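Subject: Re: [dretthorpe-home] Making up the small room when the bed does everything

Hello all,

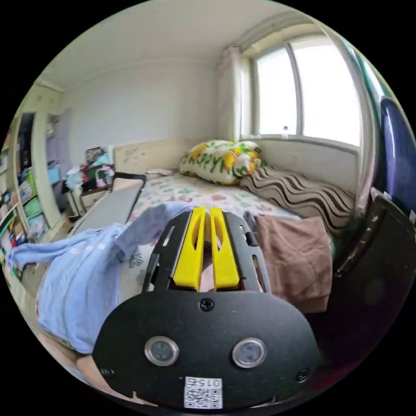
I've been meaning to answer this one since February, so please forgive the wait! On 2313's question:

> Our spare bed is jammed in the corner under the window and it ends up
> holding the washing, the laptop and every blanket we own. Do you strip
> it all off each morning, or is there a kinder way? Mine takes me
> nearly 20 minutes and I'm cross before breakfast.

My bed is in the corner too, with the window right along one side, and I gave up on stripping it ages ago. The striped blanket gets folded lengthwise and laid along the wall side — it stays put there and I can pull it over me at night without getting up. The flowery pillow goes back up by the headboard, towels go to the bathroom, and clothes either get hung up or go in the wash. I'm still hopeless about the clothes, I'll admit, and the blue garment is usually the last thing to move.

With all that it takes me 9 minutes, tea included. If you want a basket for the odds and ends, Mondal had some in my favourite colour for 75 dollars, which I thought was a bit rich, so I'm making do with an old box.

Has anyone tried the Clarum sheets in a pastel print? Mine are getting thin.

Warmly, from the far end of Dretthorpe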